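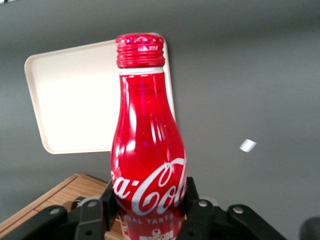
My red Coke bottle, cap still on

Can I reuse an aluminum Coca-Cola bottle as a water bottle?

Posted by Glenys Dunstan

So I have one of these red aluminum bottles with the screw cap and I love the thing! It's the classic curvy shape and it seems a shame to toss it in the recycling. I was thinking I'd rinse it out and take it on my walks (it would fit the side pocket of my Tendirmont bag perfectly). My sister says the metal will make the water taste funny. Has anyone tried it? And how on earth do you clean inside a neck that narrow?

Nikau Mahuika

I did this with one for most of August. Plain cold water was fine for a day at a time, but I wouldn't make it your regular bottle. They have a thin lining inside so the drink doesn't touch the metal, and it's made for one use. Don't go at it with a stiff brush and don't put anything hot in it. For cleaning I used warm water, a drop of dish soap and a spoonful of uncooked rice - swirl, don't shake like mad - then rinsed it and left it upside down overnight. Skip the dishwasher, mine came out with the red all dull. If it's dented, I'd stop drinking out of it.

Lu

just recycle it, they're cheap

Ceron

I keep mine as a vase on the kitchen windowsill. One stem, water up to the shoulder, looks great. Save the cap, you'll want it if you ever use the bottle for craft beads or sprinkles.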